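Speaker notes - "Sorting fruit at the kitchen table: what I don't believe yet"
Skerno workshop evening, December 2020

Opening. Don't thank everyone for five minutes. Say up front that I'm the one who voted against this build in October, and that I've put 44 hours into it anyway. Let them laugh, move on.

What Cama is supposed to do: pick small produce off a table and put it on a plate, then take it off again. That's the whole job. A child does it while watching TV. Ask the room how long they think it should take to build. Wait for hands.

Point one: hard parts versus easy parts. Everybody worries about grip force. I did too. We bought the Kuhlmann springs, swapped them twice, and I now think we were fussing over the wrong thing. A ribbed pad and a slow close will hold most round things. Knowing which round thing to go for, and from what side, is where I get doubtful.
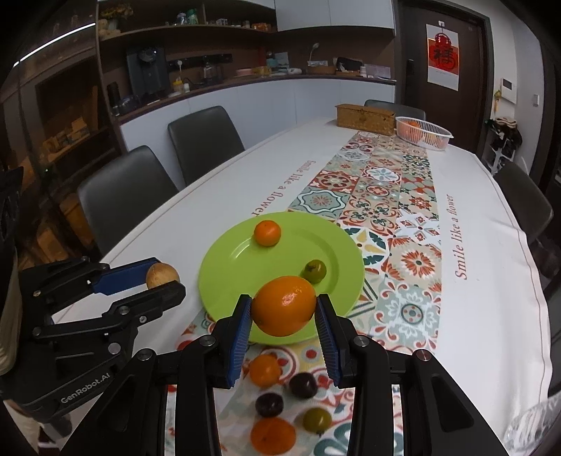 Cherry tomatoes roll. Potatoes mostly don't. Dark fruit on a busy cloth is hard to pick out, and I say that as a person with two good eyes. When people show me a demo on a plain gray mat with one red cube, I ask to see it on their own dining table. (Pause here. Somebody from the Killach build will object. Let them, they have a point about lighting.)

Point two: two hands. The pitch was that a second gripper would make everything faster. My log says otherwise. With one gripper, 24 tries, 14 good ones. With two, the good ones went down, mainly from the hands getting in each other's way. I would not call that proof of anything, it's a small log and I kept it myself. But I'd like to see a better log before we spend more money on a third arm. Read the numbers slowly.

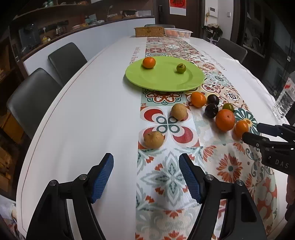
Clutter is the other thing I want on the record. A pick gets a lot harder when the neighbors are touching. Close on one tomato and you nudge the next, and then your plan is out of date. The Cama notes call this "minor contact." I'd call it the main problem.

Point three: what would change my mind. A full plate cleared with no human help, on a table I didn't set up. Same again the next morning with nothing retuned. I'd take potatoes only, to start.

If time is short, skip the spring story and go straight to questions. Likely first one: "So why are you still working on it?" Answer: I like the linkages, and I want to see the log get longer.

Bring the spare pads. Bring a towel.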